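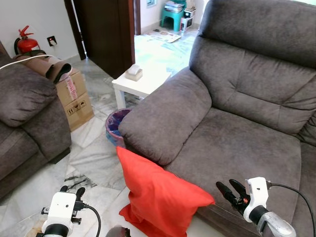
The grey armchair and the orange cushion.

Reading time: 3 minutes

I've been on a bit of a sitting-still kick lately, and I blame my friend Coralie Gilchrist entirely. She joined a listening club over the winter (like a book club, but you all put on the same album, start to finish, no phones) and she would not shut up about it until I came along one Sunday.

Well, I'm hooked! There are 12 of us on the list and usually half that many turn up. Whoever's hosting picks the record, makes a pot of tea and sets the one rule, which is no talking until the side is over. My first was a scratchy old live jazz thing of Murray McPhee's, and I spent the first ten minutes writing a grocery list in my head. Then the bass solo came in and I forgot what I was going to buy. We never did have capsicums that week.

If you'd like to start your own, keep it small. Six people is plenty, and you really don't need fancy gear. Murray has speakers the size of bar fridges and Huia plays everything through a little secondhand unit from the op shop in Sinthorpe, and I couldn't tell you which nights I liked better.

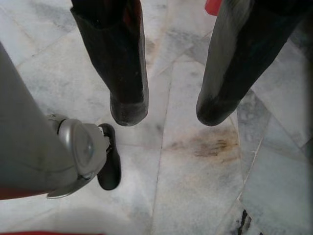 Down at floor level.

What does matter is where you sit. Rhys Ashby, who is the closest thing we have to a sound nerd, reckons soft furnishings do more for a lounge room than any amount of money spent on cables. Curtains, a rug, a big squashy couch, even a full bookcase, all of it soaks up the echo. I tried it with the rug rolled up and then rolled out again, same song both times, and the difference on the cymbals was enough to make me feel a bit silly about the years I'd put up with bare floorboards.

Try pulling your seat out from the back wall too. I moved mine forward and the boomy bit in the low notes settled right down. My husband now walks into it in the dark, but you can't have everything.
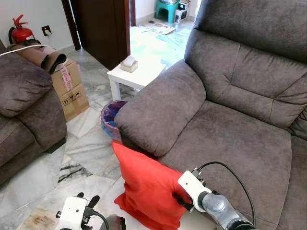

Cushion, meet recliner.

Next month it's my turn to host and I'm torn. Coralie wants something with a choir. I'm leaning towards the Rakena folk record Mum used to play while she did the ironing, crackles and all, though side two has a seven-minute song about a drowned horse and I'm not sure the group is ready for it. Write in and tell me what you'd choose! Favourites from anyone over at Idstead especially welcome, you lot have excellent taste.

Recent items
Huia's lemon slice, by popular demand
Cleaning old records without wrecking them
What we're growing in pots this spring
Letters: your favourite rainy day albums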